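Starkport Community Help > Work and jobs

Robot picking arm coming to our returns bench, what happens to our jobs?

Posted by hestico_nights
Our firm is trialling an arm for sorting mixed returns out of bins. Two of us do that bench now. Has anyone been through this, and did your hours change?

bakhtiari72
We've had one since September. No hours lost, but the work is different. I used to sort about 1000 items a shift by hand. Now I load bins, clear stoppages and deal with whatever it leaves behind. Shiny things and thin flat things are the worst.

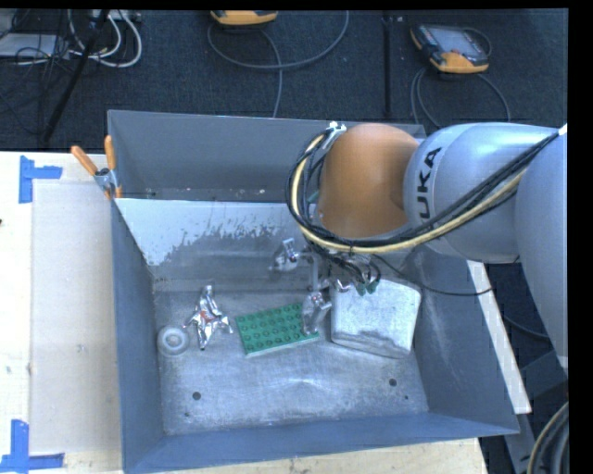

KUKA arm over the bin, with foil and a green studded plate among the items.

Ask for proper training on the handheld controllers, and get any change of duties in writing. I had to ask twice.

Hirka
depends on your manager. ours cut the evening shift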